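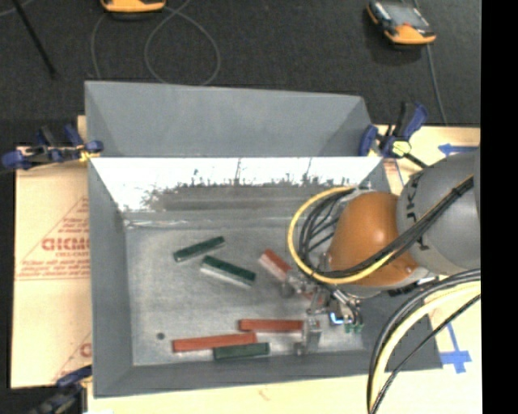

Notebook > Wura > Bench and bin

Jun 22, 2024
By the Wura bench

Got the big gray bin bedded in properly at last, so this is mostly bin notes, with blocks further down and a bit of moaning about light in the middle.

First, size, because I've now measured it three separate times and lost the scrap of paper each time. Inside the floor, long way, 686 mm. Short way, 573 mm. That's at the floor! The sides slope, so up at the rim it's a good deal more, and if you measure at the rim and cut something to fit the floor you will end up with a very nice piece of card that fits nowhere. (Ask me how I know. It's leaning behind the door if anyone wants a very nice piece of card.)

The slope bothered me when it came over from Cimier and I've changed my mind about it. Straight-sided boxes are tidier to draw and easier to pack around, but a block that ends up against a straight wall likes to stand there flat to it with no gap behind, and then it's a fingernail job. With the sloping sides things tend to slide back down toward the floor, or at least lean. I still get the occasional one sitting snug along the near wall. Green ones seem to do it more than red, though I have no good reason to think that's real and I'm probably just noticing them.

Boards. The pale boards the bin sits on have paper over them and I want to keep it that way. The bin is heavy enough that dragging it even a little chews up whatever is under it, and I'd sooner chew paper. New sheet went down this morning before the bin went back. I taped the first one too tight and it puckered as soon as the weight came on, so I peeled it, swore, and did it again with the tape only on the far side and the rest just folded under. Much better. If you need to shift the bin, please lift. If you can't lift it, get someone on the other end and both lift. The roll of paper is on the bottom shelf next to the offcuts and there is plenty left.

I looked at putting the whole thing straight on the carpet to get rid of the boards altogether. No. The carpet gives, the bin rocks, and the charcoal fluff gets into everything. Also you lose anything dark you drop on it, instantly and forever.

The back wall. Okay, this is the bit that ate the afternoon. There's the strip of inner wall under the gray panel which catches the light and goes blazing white, and underneath it are all the scuffs, dark gray and brownish, streaking down toward the floor. I'd been assuming the scuffs were dirt. Some of them are! A damp cloth took a little brown off onto the cloth, which was satisfying for a minute or so, and then it stopped coming off and what remained is just the wall. I tried a patch with 800 paper, used wet, down low in the corner where it won't matter. It does cut the streaks, but it leaves a bright patch of its own, and the bright patch is worse to look at than the scuff. So I've stopped. The scuffs stay. Please don't anybody get helpful with steel wool.

What I'd like to fix is the glare. Things I tried, in order:

Turned the lamp down. Wall calmed down, floor went murky, and I couldn't tell the dark green from a shadow. Put it back.

Moved the lamp toward the window side. The bright strip moved along with it, of course, and got longer.

Hung tracing paper in front of the lamp. Best of the lot. It takes the edge off without killing the floor. But my tracing paper was held up with two clothespins and I don't trust it near a warm lamp for a whole day, so it came down again when I left. Somebody at the Acheampong building has a roll of proper diffusing stuff left over from November and I've asked if we can have a piece.

Matte spray on the wall: thought about it, didn't do it. It would get scratched off in a week and then we'd have flakes among the blocks. The panel above is already matte gray and looks lovely and even, folded corners and all, and I did briefly wonder about just making a similar strip to hang lower. Maybe in card first. (See above regarding the card behind the door. It may yet have a purpose.)

Floor. Scratched, dull, silver-gray, and I like it just as it is. It hides nothing and reflects very little. I wiped it down with plain water and dried it right away. The little round hole near the corner is going to stay open for now. I had a plug in my hand and everything, and then decided that a plug sitting proud of the floor is more trouble than a hole, and a plug sitting below the floor just makes a cup for dust. Grit does collect around it, so when you wipe, wipe away from the hole and pick the grit up, don't push it down there. I keep finding a small gritty drift on the paper under that corner and I'm fairly sure that's how it gets there.

Now blocks. We're down to reds and greens in the big bin. I took the other colors out last week and they're in the lidded tub, and I have to say the bin is far nicer to work with for it. With everything in together my eye just slid off the pile. Two colors and I can see how a piece is lying straight away, which end is up, what's propped on what.

The pale sides are the thing to watch. From on top a green block is green, easy, but tip one over so it slopes and you get a long whitish side showing, and at a glance that reads as a different block lying next to it. Same with the reds, only their pale side goes pinkish. I spent a silly amount of time today convinced a short red one had got in from some other set. It was an ordinary one pointing down at an angle with its pale side toward me. I even went and fetched the ruler.

I did ask myself if I should color the sides in to match. Tested a marker on one green block from the spares. It bled at the corners, it came off on my thumb, and the green was the wrong green. Not doing that. Paint might work but then the edges get thick and they stop sitting flat against each other, and sitting flat is half of what makes them nice. The pale sides can stay too. This is turning into a notebook entry about things I decided to leave alone.

While I was at it I weighed the spares from the Muvomov box, since the label had fallen off and I wanted something written down. Seven pieces went on the scale and I rejected one for a chewed corner. The chewed one is in the drawer, marked with a pencil cross – it's fine for propping things up but please don't let it back in the bin, a bad corner snags on its neighbors and you end up with two blocks that travel as one.

Also a note about washing them. Don't soak. Wipe with a barely damp cloth, dry them on a towel, leave them spread out for the evening. I once put a batch away stacked while they were still a bit tacky from cleaner and the next morning they came out as a sort of brick. It took ages to get them apart and two of them swapped a little color, so we now have a green with a red freckle. It's a perfectly good block and I'm fond of it.

How they go into the bin: I've been trying tipping from the tub against laying them in by hand. Tipping gives a much better jumble, ones leaning on ones, ends sticking up. Laying them in by hand I always think I'm being random and then I look down and they're all more or less lined up like pencils. But tipping from rim height is loud in that metal and I suspect it's where a share of the scuffs come from. Compromise for now is to get the tub right down inside, below the rim, and tip gently toward the middle. If it still sounds like a kitchen falling downstairs, you're too high.

I wrote the bin's outline in pencil on the board paper so we can put it back in the same spot after lifting. Light pencil, it'll be hard to see from the far side, crouch down. When you change the paper you need to carry the outline over. The easy way is to mark the corners on the bare board first, through the old sheet with a pin, and then join the dots on the new one. I forgot and did it by measuring, and it cost me a good twenty minutes of shuffling.

Still to do:

– chase the diffusing sheet from Acheampong
– cut a card strip to try under the panel, measuring at the height it'll hang this time
– new label for the Muvomov box, and tape over it so it stays on
– find the lid for the small tub (it was on the windowsill)
– felt pads for the bin's underside? It might slide too easily then. Try on two corners first and see

Oh, and the cloths by the sink are for the bin now, the ones with the blue stitching. The plain ones are for the blocks. I'd like to keep the brown stuff off the pale sides if we can.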